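Petek, kit de bastidor para mesa con dos brazos: opinión después de un invierno de uso

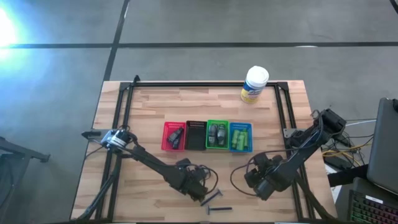 Laboratorio de Automatización y Mantenimiento · Flurkuvbridge

Compramos el kit Petek, del fabricante Tikley, para una sola mesa. Es la mesa donde trabajan dos brazos, uno frente al otro, y donde se preparan las pruebas de clasificar piezas pequeñas en cestas. Yo soy la persona que la monta, la ajusta y la repara cuando algo se afloja, y escribo esta opinión desde ese lugar. De la programación de los brazos no voy a hablar.

El kit contiene los perfiles negros, las escuadras para las esquinas, dos placas de montaje grises, los tornillos con sus tuercas de ranura, una bolsa de bridas y dos mordazas para sujetar el conjunto a la mesa. Los brazos no están incluidos, tampoco la mesa. El precio que pagamos fue de 1547 euros con el transporte. Me pareció mucho cuando vi la factura, y todavía me parece un poco caro, pero menos que antes.

Qué teníamos antes

Antes los brazos estaban sujetos directamente a la madera, cada uno con sus propias mordazas. Funcionaba, pero cada vez que alguien limpiaba la mesa o se apoyaba en ella, una base se movía unos milímetros. Entonces las posiciones guardadas ya no servían y era necesario enseñar otra vez los puntos de las cestas. He perdido muchas mañanas con esto. Lo que yo buscaba era que las dos bases formaran una sola pieza rígida, de manera que, si se mueve algo, se mueva todo junto.

El montaje

Las instrucciones son una hoja doblada con dibujos, sin texto. Los dibujos son claros para los perfiles y confusos para las placas: no indican cuál cara va hacia arriba. Las placas tienen agujeros avellanados por un solo lado, y si se montan al revés la cabeza del tornillo queda sobresaliendo y el brazo no asienta plano. Me pasó con la primera.

Mi orden de trabajo, por si ayuda a otra persona, fue este. Primero puse el perfil del fondo sobre la mesa, sin apretar. Después los dos pares laterales, unidos al fondo con las escuadras, con los tornillos solamente a mano. Medí las dos diagonales con una cinta y moví las esquinas hasta tener la misma medida. Solo entonces apreté las escuadras, en cruz, como se hace con una rueda de coche. Al final las placas, luego las mordazas y en último lugar los brazos.

Hay que decidir muy pronto la distancia entre las dos placas. Después de probar con cartones en el suelo, dejamos 61 cm entre los bordes interiores. Con menos distancia los codos quedaban muy cerrados y uno de los brazos protestaba al llegar a las cestas de su propio lado. Con más, las dos pinzas casi no compartían zona en el centro, y para nosotros esa zona es importante: allí se dejan las herramientas que un brazo debe pasar al otro.

El tiempo total del bastidor, sin los brazos, fue una tarde. La segunda vez, cuando lo desmonté para llevar la mesa a otra sala, tardé 38 minutos en volver a montarlo solo. Me sorprendió para bien. Las tuercas de ranura llevan un pequeño muelle y no se caen dentro del perfil, y este detalle lo agradecen mucho los dedos.

La rigidez

Es el punto fuerte. Con los dos brazos extendidos hacia el centro y moviéndose a la velocidad normal, no noto oscilación en el perfil del fondo si pongo la mano encima. En los laterales sí se siente una vibración leve cuando un brazo frena de golpe. Viene, creo, de la mesa y no del bastidor: nuestra tabla es de madera clara, de listones, y pesa bastante, pero las patas no son muy anchas.

La repetición de los puntos mejoró mucho. Desde que terminé el montaje he tenido que enseñar de nuevo las posiciones dos veces, y las dos fueron culpa mía (una por cambiar una pinza y otra por girar una base sin hacer antes una marca con lápiz). Recomiendo hacer la marca. También recomiendo marcar los tornillos con pintura, una línea fina que pase de la cabeza al perfil, así se ve de una mirada si alguno giró.

Las mordazas

Son lo que menos me gusta. La palanca es larga y termina en punta, y sobresale del borde de la mesa justo a la altura de la cadera. Los colegas más altos que yo no tienen este problema, o lo tienen en otra parte del cuerpo. Tikley vende una versión con pomo redondo, pero se compra aparte, y para un kit de este precio yo esperaba poder elegir. Además, la goma de la mordaza es dura y dejó una marca en la madera. Puse debajo un trozo de corcho y desde entonces está bien.

Hay que revisar el apriete. La primera semana lo hice cada día, al empezar, y casi siempre pude dar un cuarto de vuelta más. Después se estabilizó y ahora lo miro una vez al mes.

Los cables

El kit trae 30 bridas y un consejo en la hoja: llevar todos los cables por la ranura del perfil. Para los cables finos es posible. Para el mazo grueso que sale de la base de cada brazo no lo es, no cabe en la ranura, ni siquiera a presión. Nosotros lo dejamos bajar junto a los perfiles laterales hacia la parte delantera de la mesa, uno a cada lado, con bridas de velcro compradas en la ferretería. Las bridas de plástico del kit las usé para otras cosas y ya no queda ninguna.

Un aviso sobre los cables de las pinzas. Necesitan un bucle amplio, que se abra hacia el lado, para que la muñeca pueda girar entera sin tirar del conector. La primera vez los dejé cortos, para que todo se viera ordenado, y al segundo día un conector estaba medio salido. Ahora el bucle parece exagerado, pero la muñeca gira libre. Antes de cada cambio de programa muevo la muñeca a mano hasta los dos topes, con el brazo sin corriente, y miro que el cable no se enganche en las cestas ni debajo del codo.

La zona al lado derecho de la mesa, donde están el ordenador y los cables amarillos, sigue sin orden. El kit no ofrece nada para eso. Existe una bandeja lateral de la marca Fletine que, según su catálogo, encaja en el mismo perfil. La pedimos en marzo y no ha llegado, así que no puedo opinar.

Las cestas y los accesorios

El bastidor no tiene topes para posicionar objetos sobre la mesa, y esto lo echo de menos. Usamos cuatro cestas pequeñas de plástico, roja, negra, verde y azul, puestas en fila. El color sirve para que nosotros hablemos sin confusión ("la verde, otra vez la verde"), más que para las máquinas. Como se apoyan directamente en la madera, se desplazan cuando una pinza roza el borde. Probé cinta adhesiva de doble cara y dejó residuo. Lo mejor fue una tira fina de goma debajo de cada una. Un simple tope para la ranura, que se vendiera con el kit, resolvería esto para muchos talleres.

El perfil negro se limpia fácil. Tenemos un bote de toallitas siempre sobre la mesa, detrás de las cestas, y con una pasada sale el polvo. Lo que se mete dentro de la ranura es otra historia, para eso uso un pincel viejo y el aspirador. Si cae una tuerca pequeña en la ranura abierta, mejor buscarla en el momento: una la encontré después de desmontar una esquina entera.

Mantenimiento que hago

Cada mañana, antes de encender: una mirada a las marcas de pintura y un empujón suave a cada base. Si la base se mueve, no se enciende nada.

Una vez al mes: apriete de mordazas y escuadras con la llave, limpieza de ranuras, control de las diagonales con la cinta. Las diagonales no han cambiado desde el montaje, de momento.

Cuando se cambia una pinza: comprobar el bucle del cable y los dos topes de la muñeca, y enseñar de nuevo un punto de referencia en el centro de la mesa. Yo uso la esquina de una plantilla de cartón duro.

Repuestos y servicio

Se me estropeó la rosca de una escuadra, por apretar con una llave demasiado larga. Escribí a Tikley y respondieron al día siguiente. La pieza suelta no aparece en su tienda, hay que pedirla por correo, y llegó en una bolsa con dos tornillos de regalo. Tardó más que la respuesta, pero llegó. El tornillo es de medida corriente y se encuentra en cualquier suministro industrial.

Lo compraría de nuevo

Sí, para una mesa con dos brazos. Para un solo brazo no lo compraría: una buena placa y dos mordazas decentes hacen el mismo trabajo por mucho menos dinero. Quien tenga una mesa ligera debe pensar primero en la mesa. Y quien lo pida, que mire bien la placa antes de poner el primer tornillo, el lado avellanado va hacia arriba.

Nota: cuatro estrellas de cinco. Quito una por las mordazas. Si llega la bandeja de Fletine, añadiré unas líneas al final de esta página.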